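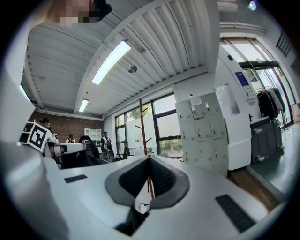 Trotham and Ulton Allotment Federation – Members' Forum
Board: Rules and Tenancy
Topic: Proposed change to water charges from December

Posted by Federation_Secretary
2024-11-04

Members are advised that the Federation intends to amend the method by which mains water is charged at the Trotham and Ulton sites. At present the annual bill is divided equally between plots, irrespective of size. The bill for the year just ended was £2,589, an increase on the previous year which the reserve cannot absorb a second time.

It is proposed that from December each tenant be charged according to the area of the plot, with a half plot paying half the full rate. The standing charge would continue to be shared equally. Comments are invited in this thread and will be placed before the general meeting. Please confine remarks to the proposal itself. Matters concerning the Ulton gate should be raised in the existing topic.

Posted by plot22_ulton

I support the proposal. As the tenant of a half plot I have paid the same as my neighbours for a good many years, and I have raised the point in writing on two occasions. May I ask whether the change will be applied to the bill already issued, or only to the next one?

Posted by Federation_Secretary

Only to the next one. The rules do not permit a charge to be altered once it has been issued.

Posted by R_Marrow

I must record an objection. Area is a poor measure of water use. I hold a full plot at Trotham, of which the greater part is fruit bushes and established rhubarb, and I draw very little from the tank after June. There are half plots on the same path with two polytunnels apiece, watered morning and evening throughout the summer. Under the new arrangement those tenants would pay less than they do now and I would pay more.

Should the Federation wish to charge for use, it ought to fit meters and be done with it.

Posted by Hạnh Hà

With respect to the previous poster, metering was examined when I served as site representative. The troughs are shared between several plots and filled from a single pipe, so a meter on the trough would not tell us who had taken the water. Separate taps would require new pipework the length of both sites. The quotation we obtained from Alcaraz was well beyond our means, and they declined to quote at all for the lower end of Ulton owing to the tree roots.

I do agree that polytunnels are a fair point. A small supplement for each covered structure might be considered, in the same manner as the existing charge for sheds.

Posted by R_Marrow

I was not aware of the quotation and am grateful for the correction. I would accept a supplement. I would not accept the proposal as it stands.

Posted by greengage

A supplement on polytunnels would fall on precisely those members who have gone to the expense of installing guttering and water butts. My tunnel feeds two butts and I use the trough only in a dry spell. Any such charge should be waived where the tenant collects rainwater.

Posted by plot22_ulton

Who would inspect the butts? I can foresee a good deal of argument over whether a butt with a split tap is to be counted.

Posted by greengage

The same person who inspects the sheds, I should imagine.

Posted by HarnariLane

A separate question, if the Secretary will allow it. Hosepipes are prohibited under rule 30, yet they are in use at the Harnari Lane end of Trotham most evenings in warm weather. One hose left running will use more than any of us could carry in cans. Would enforcing the present rule not reduce the bill before a new one is introduced?

Posted by Hạnh Hà

The rule prohibits unattended hoses. A hose held in the hand is permitted for filling a butt. I accept that the wording is unclear and that it is widely ignored – the notice on the Trotham gate still carries the older version.

Posted by Federation_Secretary

The notice will be replaced. Members observing an unattended hose should report the plot number by message and should not turn off or remove another tenant's equipment.

The suggestion of a supplement for covered structures, with an allowance for rainwater collection, will be put to the meeting as an amendment. It requires a seconder. Members wishing to second it should do so by posting below, giving their plot number.

Posted by R_Marrow

Seconded. Plot 100, Trotham.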